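Dretby 法廷メモ帳(縦開き・28行)

Virwood 文具室 > ノート・メモ帳 > 取材と傍聴の道具

価格 2,000円(税込、2冊組)
本文50枚、横罫28行、縦開き、ひも綴じ
表紙の色 墨、灰、こげ茶
在庫あり(こげ茶は次の入荷待ちです)

こんにちは、Virwood 文具室の店主です。このメモ帳のページ、ずっと仕様だけ載せて放ってあったのですが、問い合わせのメールに毎回同じことを長々と返しているので、いっそ全部ここに書いてしまうことにしました。長いです。お茶でも飲みながらどうぞ!

わたしは店を始める前、地方紙で裁判の記事を書いていました。殺人や強盗のような大きい事件もたまにはありますが、毎日通っていると、ほとんどは窃盗だったり、交通事故だったり、知り合いどうしの傷害だったりします。初公判で起訴状が読み上げられて、被告人が認めるか争うかを言って、検察官の冒頭陳述が始まる。このあたりがとにかく速いんです。日付と地名と金額がどんどん出てきて、手元の紙が追いつかない。しかも傍聴席にはたいてい机がありません。膝の上で書くことになります(記者席でも、机がある法廷ばかりではなかったです)。

で、膝の上で普通の大学ノートを開くと、左右に広がって隣の人の腕に当たるんですよね。リング綴じは縦に開くのがあって便利なんですが、めくるときにシャッと鳴る。証人が言葉に詰まって法廷がしんとしているときに、自分のノートだけがシャッと鳴る。あれは本当にいたたまれない。前の席の人が振り返ったこともあります。

Dretby はそのへんの不満を片っ端からつぶそうとして作ったメモ帳です。設計してくれたのはギャビン・ゲッデスさんという製本の職人さんで、最初に相談したとき「音のしない紙はない」と言われて終わりかけたんですが、次に会ったらもう試作を持ってきてくれていました。綴じはひも、めくる側の角は丸く落としてあります。無音とまでは言いませんけれど、わたしが家で夜中に使っていても家族に気づかれない程度です。

紙は Plarnbridge の筆記用紙。少し黄みがかっていて、表面がほんのちょっとだけざらついています。ボールペンでも鉛筆でも引っかからずに走りますし、急いで書いたときに字が滑って読めなくなる、あの現象が減りました。万年筆は太字だと裏に少し抜けます。細字なら平気。わたしは裏面を使わずに空けておいて、あとから訂正や疑問点を書き込むので、抜けても困らないのですが、両面びっしり使いたい方はボールペンにしてください。

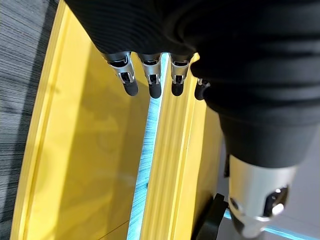
黒い手袋の先に銀色の指先が並び、下に黄色い容器

罫線の話をします。横罫は1ページに28行。細かすぎず広すぎずのところを狙いました。それから左に縦線が入っています。この縦線の左側が時刻と話し手を書く欄で、わたしは「検」「弁」「裁」「証」「被」の一文字で済ませています。右側に話の中身。これだけで、あとで読み返したときの楽さがまるで違います! 質問したのが検察官だったか弁護人だったか分からなくなるのは、記事を書くうえでかなり怖いことなので。

各ページの上には細い枠があります。事件番号、法廷、罪名、期日の種類(初公判とか判決とか)を書くところです。印刷の文字は入れていません。最初の試作には「事件番号」「罪名」と薄く刷ってあったのですが、民事の傍聴に行く人や、議会の取材に使いたい人から、文字がないほうがいいと言われて外しました。たしかに、わたしもいまは買い物のメモに使っているくらいなので、外して正解だったと思っています。

表紙は厚めのボール紙に布を貼ったものです。膝に置いて書いてもへこみません。色はどれも地味です。明るい色の希望もときどきいただくんですが、遺族の方が傍聴席に座っていることもある場所で、自分の手元だけ真っ赤というのはどうも落ち着かなくて。ここはわたしの好みを通させてもらいました。ほかの場所で使うぶんには地味すぎるかもしれません、ごめんなさい。

大きさは、片手で下から支えて親指で押さえられるくらい。コートのポケットにはぎりぎり入ります。スーツの内ポケットには入りません。ここを勘違いして買われた方がいらしたので、はっきり書いておきます。入りません!

使っている人の話も少し。ダニッシュ・ユサフザイさんは海外の通信社に記事を送っているフリーの記者さんで、日本の法廷では日本語と英語をまぜて書くそうです。横罫だとどちらの文字でも困らない、ただ縦線の左の欄がもう少し広いとうれしい、とのこと。英語で "prosecutor" と書きたくなるらしいんです。P でいいじゃないですかと言ったら、passenger と混ざると返されました(そのときは交通事故の裁判を追っていたので)。左の欄は、次に版を作り直すときに少し広げるつもりでいます。

傍聴がはじめてという方からの質問も多いので、道具に関係するところだけまとめておきます。

メモを取ってもいいの?
日本の法廷では、傍聴席でメモを取ること自体はふつうにできます。ただ、法廷の中のことは裁判長の指示が優先です。録音と撮影は勝手にはできませんし、携帯電話は電源を切るように言われます。入口の掲示をかならず読んでくださいね。

鉛筆とペン、どっちがいい?
わたしは油性ボールペンです。ノック式はカチカチ鳴るので、入る前に芯を出しておくか、キャップ式に。予備は必ず。判決の主文の途中でインクが切れたことがあって、あのときの汗のかき方は忘れられません。

名前は書いていい?
メモに書くのと、それを外に出すのは別の話です。性犯罪の事件などでは、被害者の名前を伏せて進める決定が出ていることもあります。それでも話の流れで分かってしまうことがある。わたしは自分のメモでも、記事に要らない名前は頭文字にしています。ブログや SNS に書く方は、どうか慎重にお願いします。判決が確定するまでは、被告人は有罪と決まったわけではありませんし、無罪になる人もいます。

メモはどれくらい取っておくもの?
これは人それぞれですが、控訴審まで追うなら一審のメモは絶対に要ります。わたしは捨てられない性分なので、押し入れの下の段が全部メモ帳です。保管用には、うちで扱っている Cozma の封筒が合います。Dretby の大きさにぴったりで、まちがあるので新聞の切り抜きも一緒に入れられます。封筒の表に事件番号と報じた新聞の名前を書いておくと、続きの記事が出たときに探しやすいですよ。切り抜きは糊で貼らずにそのまま挟むのがわたし流です。裏の記事があとで必要になることが意外とあるので。

切り離しはできる?
ミシン目は入っていません。一枚だけ破って人に渡すような使い方には向かないです。メモはひと続きで残っているほうが、あとで「この発言はどの質問への答えだったか」をたどれるので、わざと入れませんでした。ここは好みが分かれるところで、ミシン目つきがほしいというメールもときどき届きます。ありがたく読んでいます。いまのところ予定はありません。

弱点も書いておきますね。まず、ひも綴じなので、まっさらの状態だと開きが少し固いです。使う前に表紙をぐっと後ろに折り返して、何枚かずつ軽く押さえてなじませてください。それから布の表紙は雨に弱いです。濡れたらこすらずに乾いた布で押さえて、開いた状態で陰干し。こげ茶は濡れた跡がいちばん目立ちません。あと、背に題名を書くところがないので、本棚に並べるとどれがどれだか分からなくなります。わたしは細く切った紙を上から少しはみ出させています。もっといい方法があったら教えてください!

値段のことも。2冊組で2,000円は、メモ帳としては安くないと思います。ひも綴じに手間がかかっているのと、布の表紙がそれなりにするのとで、この値段になりました。ばら売りもよく聞かれるのですが、包装の都合でいまは組だけです。色違いの組み合わせはできますので、注文のときに備考欄に「墨と灰」のように書いてください。何も書いていなければ墨が2冊届きます。

入荷について。こげ茶は布の染めが間に合っていなくて、次は10月の予定です。入ったらこのページの在庫の欄を書き換えます。取り置きのご希望はメールでどうぞ。電話は店に出ていると取れないことが多くて、何度もかけさせてしまうのが申し訳ないので、できればメールでお願いします。

名入れはしていません。表紙の布に箔がきれいに乗らないんです。ギャビンさんに一度試してもらったら、文字の端がぼそぼそになって、ふたりで黙ってしまいました。贈りものにされる方には無地の帯をお付けできますので、そこにお名前でもひとことでも書いて差し上げてください。支局に配属されたばかりの新人さんに、と買っていかれる先輩記者の方が春にはけっこういらっしゃいます。

一緒に見られている商品
Cozma まち付き保存封筒(Dretby 対応)
油性ボールペン キャップ式 細字 黒
Plarnbridge 筆記用紙 ばら 無地

返品は、未使用で帯が付いたままならお受けします。印刷のずれや綴じのゆるみがあったときは、使ったあとでもかまわないので写真を付けてご連絡ください。交換品をお送りします。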